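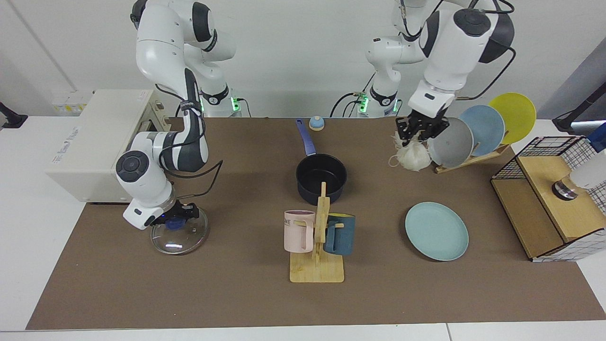 One gripper on the pot lid's knob, the other open over the bath sponge, with the saucepan and mug tree in between and the dish rack just right of the sponge.

Gripper Comparison FAQ

I get a lot of the same questions about the Bellstead bench, so I've put the answers on one page. I run it mostly by myself, I have opinions, and some of them will probably change by June. If yours isn't covered, use the contact form and I'll get to it when I can (Tuesday is usually my email day).

What are you comparing, exactly?

Two grippers and two controllers. The grippers are the Chae, which has two fingers and came with the arms, and the Milemine, also two fingers but with softer pads and a slower close. The controllers are the stock one and a build I call Caltirness, which is my own mess of code and changes more often than it should. Every gripper gets run with both controllers. Yes, that takes forever.

Why kitchen stuff?

I started with plain blocks and everything looked great! Then I tried a glass lid and my nice numbers fell apart. Dishes are shiny, round, thin at the rim and slippery in ways a block never is. A clear dome also gives depth cameras a hard time, so you find out pretty fast which part of your setup is guessing. And I can replace a plate at any thrift store.

Okay, but a bath sponge?

The mesh sponge is my favorite thing on the mat. It squashes, it has no proper edges, and there's no single correct place to grab it. The Chae closes until it feels resistance, and with a sponge that moment is vague, so it tends to squeeze much harder than it needs to. The Milemine is gentler but sometimes comes up holding one loop of mesh with the rest dangling. I count that as a pick if it makes it to the target. A friend thinks I shouldn't. We've agreed to disagree.

How does a test round work?

A round is 20 attempts on one object. I run 8 objects per gripper and controller pair, and I reset everything by hand between attempts. I nudge each object a little every time, because if you put it back in exactly the same spot you're only testing whether the arm can repeat itself.

What counts as a failure?

Dropping it, missing it, knocking over something else, or stopping for more than six seconds with no motion. That last rule came in after one very long afternoon of watching an arm think about a mug. A slip that recovers is still a success, but I write it down separately.

How do you grab the pot lid?

By the knob, from above. I tried rim grasps for a while and gave up on them — the lid tilts, the pads slide, and then you're shopping for another lid. With the knob, the trick is coming down straight. If the wrist is even slightly off, the fingers land on the glass first.

Do you use both arms at once?

For the timed rounds, no. One arm works and the other parks. For the longer runs I let both go, since that's where controllers get interesting. The stock one handles it by making each arm wait its turn, which is safe and boring. Caltirness lets them overlap, and I keep my hand near the stop button.

How many attempts have you logged so far?

2666 as of the last time I cleaned up the spreadsheet. That includes a bunch from the early days when I was still changing the pads every other day, and I leave those out of any comparison.

Which gripper should I buy?

Depends what you're picking up! For mugs by the handle and pan handles, I like the Chae. It's quick and it doesn't let go. For plates standing in a rack I'd go with the Milemine, as the thinner fingers fit between plates without shoving the next one over. If you can only have one, get the Chae and swap in softer pads.

What would you do differently?

Sort out the cables sooner. My first month was full of "gripper problems" that were really a cable tugging on the wrist near the end of its reach. Leave a generous loop, move every joint through its full range by hand, and watch the loop while you do it.

Can I have your code?

The logging scripts, sure, just ask. Caltirness isn't ready for other people's tables yet.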